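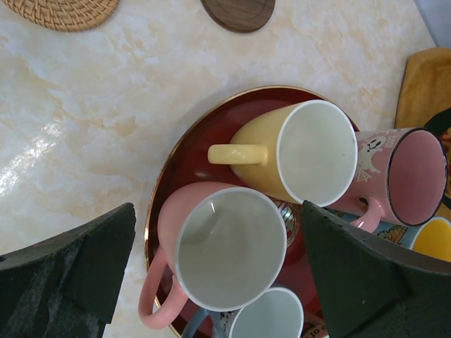 Pusside cell, equipment plan – April 28, 2020

Mwanahawa wants the list before the May order closes, so I spent the morning at the mug bench with a clipboard, pretending to be a person with purchasing authority. Notes below in the order I thought of them. Feel free to scribble on the shared copy.

Grippers
The felty pads on the fingers stay. Glazed ceramic gets along with them and I have no wish to reopen the padding debate from last year. What we lack is a spare pair of fingers that isn't in use somewhere else in the building. Put down 2 sets. Derum has them in the catalogue but only quotes if you phone, and when you phone they ask you to email.

Cables
Long loops. I like the slack, the elbows need it, but a tall arc of purple cable passing in front of a mug is also a mug the fixed camera sees with a stripe across it. Options are a spring-loaded retractor on each arm or a handful of hook-and-loop ties. The retractors are on the list under "desirable". The ties are already in my desk drawer and will be invoiced to nobody.
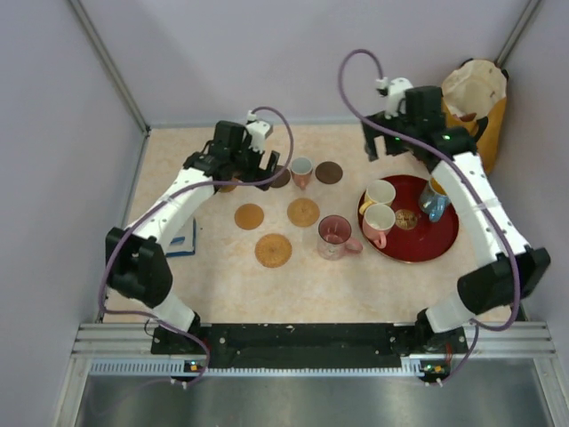 The other thing with cables is replacements. We have no spares at all, and the connector at the wrist bracket is the bit I'd expect to go first. Two spares, same length, same colour if Mbwambo will do it, so we don't end up arguing over which one is "the new one".

Mugs, coasters, tray
Cheapest line in the whole budget, and it will get the most questions from Plandatthorpe. Last time finance sent back a claim for coasters with "kitchen?" written in the margin. Suggest we call them graspable test articles and attach a photo. I'd like 3 more mugs with odd handles, and one that's see-through, which the depth people will complain about, and they should be made to. Op shop is fine. Keep the receipt, Mwanahawa, even if it's the back of an envelope.

Tote bag: keep. It folds differently every time and costs us nothing. No one is to buy a "standardised deformable container", I have seen the price.

Walls and lighting
Plain walls stay as they are. The marbled top throws a fair bit of glare at the wrist camera from some angles, so I want a quote for a matte overlay and a diffuser. If we can only have one, the overlay. A diffuser can be improvised from baking paper, as certain colleagues have proved at some length.
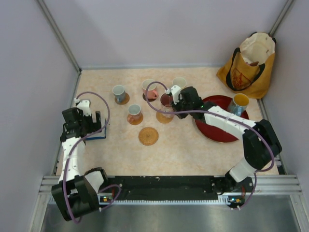

Still open
– Guards for the little boards at the ends of the rail. Bare electronics next to a bench people put their coffee on. Ask the workshop before paying anyone.
– Third arm: no. Asked for, considered, declined by me. The two we have are already competing for elbow room.
– Service contract with Derum, or keep fixing it ourselves? Need 2 quotes to compare and have none.
– Mwanahawa to check whether freight comes out of our line or Plandatthorpe's. I'm assuming ours.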